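Subject: Re: [Tundbridge-houses] Black fittings and hard water
From: Rawiri Kerslake
Date: April 22, 2018

Prendergast wrote:

> We are redoing the downstairs shower room and my other half has fallen
> for matt black everything. The showroom swears it is no more trouble
> than chrome. Does anyone on the list live with it? Our water is the
> same as everybody's, i.e. you could build with it. Also, does anyone
> have an opinion on marble behind it? We have been quoted for both and
> I would like to hear the bad news before I pay the deposit.

I can do the bad news. We put a black spray head in against white marble in January, and I have been cleaning it in one form or another ever since.

The showroom is right about fingerprints. Ours is a Skindatow, and thumbs hardly show on it. Lime does. On chrome a dried drop passes for a bit of sparkle. On matt black it is a small white ring, and by the end of a week you have a map of the Outer Hebrides.

The dome is the easy part. Wipe it with a soft cloth after use and it stays decent. Do not let anyone near it with a scouring pad, not even the kind that says it is gentle. The underside is where the evenings go. Ours has a fine grid with four stubby nozzles in a row, each with a stepped collar at the top, and all the lime in the county retires to those collars. A cloth won't get in there. A baby's toothbrush will, with white vinegar let down half and half with water, 20 minutes with a wet rag held against it, and then a rinse. I use a fingertip for the ends of the nozzles.

Now the part I got wrong. Vinegar and marble do not mix, or rather they mix very well, and the marble comes off worse. I dripped some down the wall on the first go and there is now a dull patch the shape of a pear. Dry the wall, hang a towel over it, and keep a jug of clean water to hand.
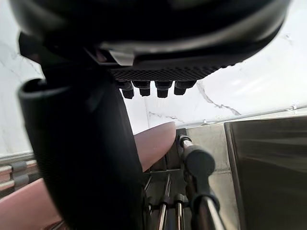 Lorraine says the marble was always going to be the trouble and that she said so at the time, which she did, twice, once in front of the fitter. In her view a person who wants a black shower should have grey tiles, a squeegee and fewer opinions. She would also like the list to know that plain washing-up liquid keeps the stone perfectly well if it is done every few days, and that the pear can be seen from the landing.

On the money, the head, the fitting and the slab came to 1140 pounds, of which the fitting was the bit I minded least. The sealer was extra. I bought Grerna, a small tin, and it went on twice with a night between. Water beads on it. Vinegar, as I say, does not read the tin.

Two questions back to Prendergast. Is yours going on an outside wall? And has the fitter told you whether the nozzles come out? Ours do not, as far as I can tell, and I have stopped trying in case I find out they do -- but only the once. If you have a choice, get the sort that unscrews.

I have most of a tin of sealer left if you want it. It is on the shelf in the porch, behind the boots.

Rawiri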